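Galesetti Arm Build: Frequently Asked Questions

Is it worth building one yourself?
Maybe. The parts for ours came to $1,190, and that leaves out the $334 we wasted on a first set of motors that couldn't hold up their own wrist. If you just want something moved from one place to another, use your hand.

Do I need a big workshop?
No, but you need a solid table and more floor than you think. Shared space helps with tools and hurts with everything else. Cables spread. 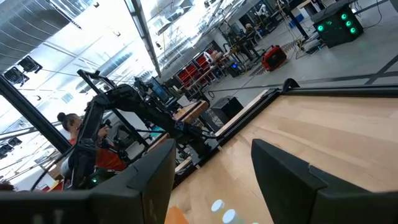 Over the tabletop between the gripper fingers, with the black rig at left.

Can it sort small parts?
The Rirkitz forum says yes. I'd ask how many tries were left out of the video. Our own best run was 10 good picks in a row, and then it went back to missing. Clear containers are the hard case, as plenty of depth sensors see straight through them. Anyone selling you a kit should be made to demo on clear plastic.
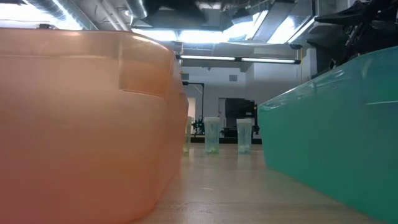
Start with big, solid-colored blocks if you want to keep your temper. Small items can wait until the grip is repeatable, and in my experience that takes almost 40 hours of fiddling.

Does the Bredonik controller really tune itself?
It has a button that says so. Maëlle Dufour tuned hers by hand in an evening and got a steadier arm than the button ever gave me.

What about the Iyamu gripper upgrade?
I haven't seen a test I trust. New finger pads are cheap, so try those first.

Will you sell me a finished one?
No.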